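Review: Merum Bench Organization Set

The Merum Bench Organization Set is sold to schools, small water-testing services and community laboratories that prepare samples on ordinary tables. It consists of a carrying tray, a tube rack, a parts basket and a printed setup guide. The Hindham Teaching Laboratory purchased the set in November and used it during one term of introductory sample handling. This review is intended for purchasing staff and course leaders at similar institutions.

Scope of the review

The set was judged on fit, ease of cleaning, safety in carrying and value. Two comparable sets, the Palomino Classroom Caddy and the Puvano Field Tray, were already in use at Hindham and served as the standard of comparison. All three were bought at the listed price. Lenni Tikkanen supervised the daily use of the sets, and Valtteri Partanen kept the cleaning and breakage records.

Carrying and stability

The tray is the strongest part of the Merum set. Its handles are cut into the ends, and users with small hands reported no difficulty with the grip. The raised rim holds a modest spill. When the tray was carried between rooms with a loaded rack, the rack moved less than it did on the Palomino, whose base is smoother and slightly bowed. Course leaders should still require two hands on the tray at all times.

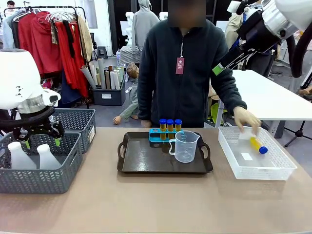 Capped tubes in the rack, with the basket within reach.

The rack is adequate. Its holes accept the standard tubes stocked at Hindham, although tubes with paper labels wrapped twice around them fit tightly and had to be turned as they were removed. Labels applied near the cap caused no trouble. The Puvano rack has wider openings and accepts a thicker label, but its tubes lean.

The holes are not numbered. For a course in which several students share one rack, this is a real weakness. Hindham staff marked the rows with a laboratory pen, and the marks wore away after repeated washing. Engraved numbers would be a welcome addition to a later version.

Cleaning

The maker advises washing by hand in warm water with a mild detergent. This advice should be followed. One tray was placed in a machine washer by mistake and came out with a slight twist along its length. It now rocks on a flat table and has been withdrawn from use.

Residue collects in the corners of the tray and in the lower edge of the rack. A narrow bottle brush reaches both places. The basket dries quickly when it is left upside down on a rack overnight. Cleaning a full set took longer than cleaning the Palomino caddy, which is molded in one piece.

Training and the setup guide

The printed guide is short and clearly written. It recommends that the tray be placed directly in front of the user and the basket to one side, so that gloved hands do not cross over open tubes. Left-handed users will need to reverse the layout, a point the guide leaves out.

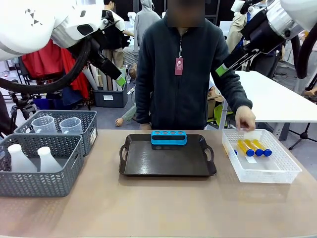

Basket placed to one side of the table.

New students were able to follow the guide without further instruction. The section on storage is less helpful. It assumes a deep cupboard, and the trays do not nest. A school that intends to buy 30 sets should measure its shelves before placing an order.

Cost

Hindham paid 1,616 for 4 complete sets, including delivery. A replacement rack can be ordered separately, but the tray cannot. The supplier confirmed in writing that a damaged tray requires the purchase of a new set, and this policy lowers the overall value considerably.

Findings

The Merum set is recommended for supervised teaching use where sets are washed by hand and stored on open shelving. The Palomino remains the better choice for sites that depend on machine washing. Hindham will keep its remaining Merum sets in service and has asked the supplier to reconsider the sale of single trays.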